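Members of the Arneck shared workshop have spent the spring building a pair of hand-held grippers, a project they call Clitedby. Syafiqah Nugroho, who leads the build, met with the newsletter in May to discuss its progress.

Ms. Nugroho explained that the first version, Bedby, was retired after its linkages bent under load. "We had used thin bars to save weight," she said. "The replacement bars are thicker, and I should have ordered them at the start."

The budget was set at $500, of which $100 went to fasteners and pads. Asked whether the group would consider a motor, Ms. Nugroho was cautious. "Members want to feel what the fingers are doing. A motor can wait until the hand version is reliable."

Practice takes place on household goods. The log now holds 2126 entries.
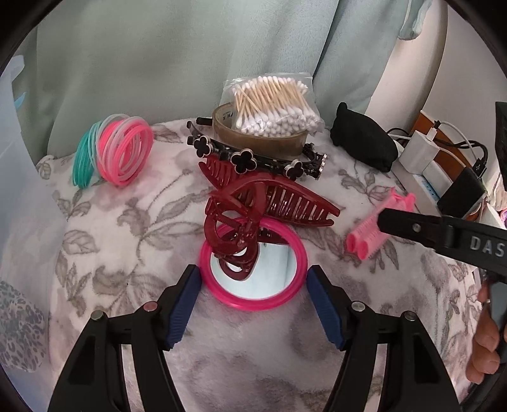
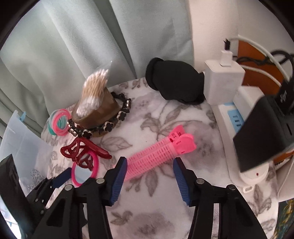
The pads remain the part under closest review. Ms. Nugroho favors a ribbed surface, although two members have asked for a softer one. "Flat things are the hard test," she said. "A small round mirror lying on a cloth gives you very little edge to work with, and a claw clip resting over it makes the approach harder still. The pink roller clips are easier to get hold of." The group will next compare two rib depths, with 100 attempts for each, and will post the drawings in the workshop once the comparison is complete.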